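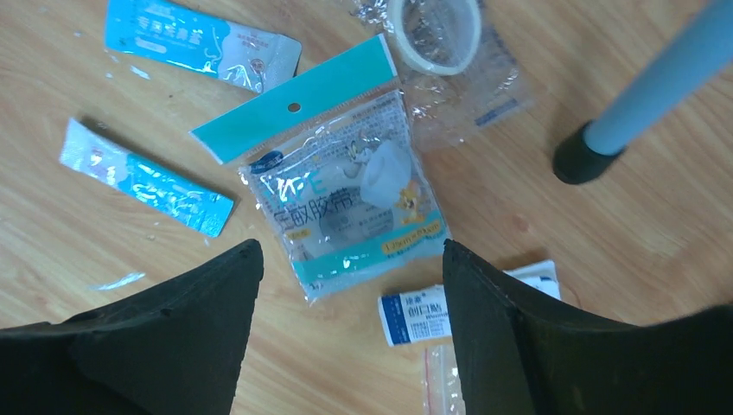

Wedau, September

Adhesive tape, retail pack, on the sorting table. The flat clear package has a teal header card with a round hanging hole, and the white roll shows through the film on the right half of the pack. A blue and silvery sachet lies behind it at the upper left. The yellow size label on the lower band appears to read 1.25cm for the first measurement.

This page covers the small-items part of the first-aid restock at the Nekitz workshop building. The work was done over one morning by Yufang Tang and Tayla Pearce, and the notes below are theirs, edited for length. Large items (splints, blankets, the eyewash station) are on a separate page and are not repeated.

Scope

There are 14 wall kits in the building and one travel kit kept at the front desk. All of them were emptied, wiped out and refilled from a single stock of 296 items. Stock came from two places: the remainder of last year's Stetsiuk order, and loose retail packs bought locally when that order ran short. The two sources are packed differently, so items were sorted by type first and by source second.

Tape

Retail tape packs stay sealed until they go into a kit. Once the film is opened, the roll picks up dust at the edges and the first turn has to be thrown away. The header card is kept on as well – it carries most of the hanging weight if the pack goes on a hook, and the film alone tears at the corner.

Narrow tape goes in the lid pocket of the wall kit, wide tape in the base tray. If a label gives width and length together, write the width on the kit list and ignore the length. Earlier lists mixed the two, which is how three kits ended up with no narrow tape at all.

Where the packaging is not in English, Yufang adds a plain sticker with the item name and width. The sticker goes on the back of the pack so that the original print stays readable. Do not cover the lot number or the date.

Sachets

Sachets are stored upright in the Flendus divider box, one type per slot. They were previously laid flat under the tape, and several had creased seals by the time they were checked. A creased seal is treated as a failed seal. Tayla pulled 15 for that reason and they were not replaced one for one; the old allowance was too high for the number used.

Slots are labeled on the front edge. The travel kit has no divider box and uses a zip pouch, with a limit of 7 sachets so the pouch closes without pressure.

Kit lists

Each kit has one printed list inside the lid. Pencil only. When an item is used, strike it and put initials next to it. Lists are collected at the end of the month and the counts go into the stock sheet the same day.

Two changes from the previous version: scissors are now listed by blade type, and tape is listed by width as described above. Gloves are still listed by size, although medium and large share a bag in the smaller kits.

Open items

The lid pocket in the loading bay kit is split along the seam and will not hold tape. A replacement lid is on order. Until it arrives, narrow tape for that kit is in the base tray, left side.

The spare hooks for the supply cabinet are too short for a full row of packs. Longer ones took roughly a week last time.

Questions about stock to Tayla Pearce, labels to Yufang Tang.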